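Der Griff in die Kiste 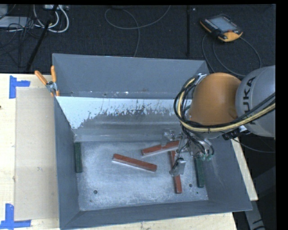

Rot, Grün, Metall: Der Greifer über der Kiste in der Werkstatt der Robotik-AG Brendell.

2. März 2018

Wer an Schulrobotik denkt, denkt an kleine Fahrzeuge, die einer schwarzen Linie folgen und am Ende vom Tisch fallen. In Brendell hat man das hinter sich. Die AG trifft sich zweimal die Woche im ehemaligen Kopierraum des Technikgymnasiums, und was dort hinter der Tür mit dem Schild »Bitte Papier nachlegen« geschieht, heißt unter Fachleuten Bin Picking. Auf Deutsch: in die Kiste greifen.

Das können Zweijährige. Sie können es sogar, ohne hinzusehen, und meistens kommt etwas Klebriges dabei heraus. Ein KUKA-Arm kann es erst einmal nicht. Er kann sehr schnell und sehr genau an eine Stelle fahren, an der nichts liegt.

Die Aufgabe stammt aus dem Kasten-Wettbewerb, den die Hochschule im benachbarten Retgate im November ausgeschrieben hat. Verlangt wird wenig: Rote und grüne Klötze sollen aus einem Metallbehälter geholt und nach Farbe abgelegt werden. 90 Sekunden pro Durchgang, 200 Punkte sind zu holen, Abzug gibt es für fallen gelassene Teile, für Berührungen der Wand und, so steht es im Regelwerk, für »unangemessenes Verschieben des Behälters«. Was ein angemessenes Verschieben wäre, lässt die Ausschreibung offen. In Brendell hat man die Frage mit einer Federklemme am Kistenrand beantwortet und sich wieder der Programmierung zugewandt.

Dort liegen die eigentlichen Schwierigkeiten, und sie liegen schräg. Ein Klotz, der flach mitten auf dem Boden ruht, ist ein höflicher Klotz. Unangenehm wird es bei denen, die sich an die Wand lehnen oder auf einem anderen liegen. Der Behälter hat nach außen geneigte Seiten, was beim Hineinfahren hilft und beim Rechnen nicht. Dazu kommt das Metall. Der Boden ist zerkratzt und fleckig, er spiegelt an einem sonnigen Nachmittag anders als an einem trüben, und in den ersten Wochen hielt die Bilderkennung einen hellen Fleck in der Mitte beharrlich für einen Klotz. Der Greifer packte gewissenhaft zu. Die AG führte den Fleck eine Zeit lang als eigenes Teil in der Statistik, mit einer Erfolgsquote von null.

Die Software heißt Lovusex. Der Name ist das Ergebnis einer Abstimmung, bei der aus fünf Vorschlägen jeweils ein paar Buchstaben übernommen wurden, damit niemand beleidigt ist. Die Schulleitung hat darum gebeten, ihn auf dem Tag der offenen Tür deutlich und mit Betonung auf der ersten Silbe auszusprechen. Im Wettbewerbsantrag steht vorsichtshalber nur »L.«.

Bis jetzt hat L. 3.000 Griffversuche hinter sich, jeder davon in einer Tabelle vermerkt, in der es eine Spalte »Bemerkungen« gibt. Sie ist die mit Abstand lesenswerteste. »Rot gesehen, Grün genommen.« »Beide genommen.« »Klotz da, Arm beleidigt.« Bei Versuch 610 steht lediglich »Mittagspause«, und man erfährt nicht, wessen. Irgendwann danach werden die Einträge kürzer, dann sachlicher. Seit Januar steht dort meistens »ok«, was man in der AG mit einer gewissen Wehmut zur Kenntnis nimmt.

Die Arbeitsteilung hat sich ergeben, wie sich so etwas ergibt. Die Neuntklässler sortieren die Klötze nach jedem Durchgang zurück und halten das für eine Übergangsaufgabe. Die Elfte schreibt am Programm. Die Zehnte betreut das Bedienpult und damit den roten Knopf, was ihr ein Ansehen verschafft, das sie sonst im Schulhaus nicht genießt. An die Kiste darf nur, wer vorher laut »Arm steht« gesagt und von allen anderen eine Antwort bekommen hat. Ein gebrummtes »Ja« zählt, ein Nicken nicht.

Gestritten wird derzeit über die Reihenfolge. Eine Fraktion will die leichten Teile zuerst holen und Punkte sammeln, solange die Uhr freundlich ist. Die andere will mit dem obersten Klotz beginnen, weil der Rest sonst ins Rutschen kommt. Beide haben Messreihen, beide Messreihen geben ihren Verfassern recht. Vorläufig fährt L. an geraden Tagen nach der einen und an ungeraden nach der anderen Methode. In Retgate wird man sich festlegen müssen. Der Termin für die Endrunde fällt auf einen geraden Tag, was die zweite Fraktion für ein abgekartetes Spiel hält.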